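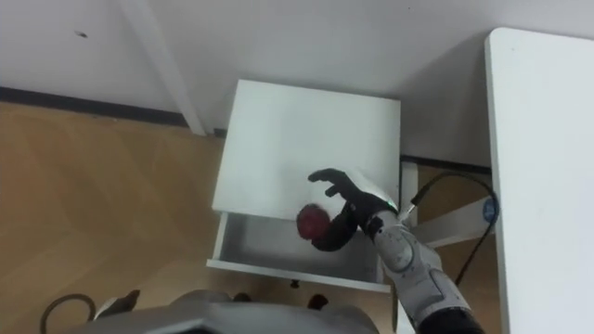

A student in last year's section put up a hand at this point in the lecture and asked why, if the arm has a force limit, we should care what the drawer is doing at all. Surely the arm would feel the drawer and stop? I've been grateful for that question ever since, and I have rebuilt the whole session on it, so please keep it in the back of your mind as you read.

Handout 6: The Moffat drawer fault
25 Jan 2023

Reading before class: the first two sections of the Okora controller notes, plus your own write-up from the November lab. If you never finished the write-up, bring what you have. Half a page with honest gaps in it is worth more to us than two polished ones.

1. What the task was

The Moffat task is a humble one. The robot opens the drawer of a nightstand, picks up an object, places it in the drawer, and closes the drawer. We use an apple a lot of the time, as it has a friendly shape for a hand with fingers and it bruises, so you get a record of how hard you squeezed whether you wanted one or not. The planner is Flillell and the arm runs on the Okora controller. Logging goes through Clultura, which you have all met and complained about.

2. What went wrong

On run 1,361 the arm closed the drawer while the hand was still inside it. The hand had let go of the object and begun to rise, and the planner took "begun to rise" to mean "clear." The next motion was a push toward the nightstand. The fingers were below the top edge of the drawer front, the push went ahead, and the whole nightstand slid back until it met the wall. After that it had no place left to go and the arm kept pushing for 300 milliseconds before the controller stopped it.

Damage was small: one bent fingertip and a drawer front that has never sat quite straight again. I still want you to treat it as a serious event. A person steadying the nightstand from the side could easily have had a hand behind it, and the robot had no idea whether a person was there or not.

3. Back to the question

So, did the arm feel the drawer? Yes, it did, and the log shows it plainly. The trouble is that a closing drawer is supposed to push back. The designers expected contact during that motion and had raised the force limit for it, quite sensibly, or the arm would have given up every time a runner stuck. A jammed hand and a sticky runner look very much alike for the first part of the push. By the time they look different, you are already squeezing something.

The limit did its job as written. What was missing was a check, before the push, that the hand was out. We had the joint angles, we had the height of the drawer front, and comparing the two is a line or so of arithmetic. I signed off on that plan myself and I remember thinking it read very nicely.

There is a second thing, which took us longer to see. The planner stored the nightstand's position once, at the start of the session. Every time the drawer was opened with a little too much enthusiasm the nightstand crept across the floor, and by run 1,361 the stored position was out by several finger widths. The release height was then wrong as well, so the hand went deeper than anyone had planned. We ran on to 1,932 before the session was reviewed, and the drift is there in the later runs too, getting slowly worse.

4. What we changed

The hand must be above the drawer front, measured from the joint angles, before any closing motion may start. If it isn't, the arm holds still and asks for help.

The nightstand is located again before each run.

The raised force limit now applies only to the first part of the closing motion, and drops back afterward.

Hands stay off the furniture while the arm is enabled. If something needs straightening, press the stop, wait for the controller to report it, and then go in. I know it's slow. Please do it anyway, even when you are on your last run and the bus is coming.

5. For discussion

Work in pairs and bring notes on these.

Suppose the joint angles themselves are wrong. Which of our changes still protects you, and which one quietly stops working?

"Asks for help" is doing a lot of work in section 4. Who is it asking, how do they find out, and what does the arm do if they have gone for coffee?

Find one place in your November write-up where you took the start of a motion as proof that it had finished. I would be surprised if there wasn't one. Mine had two.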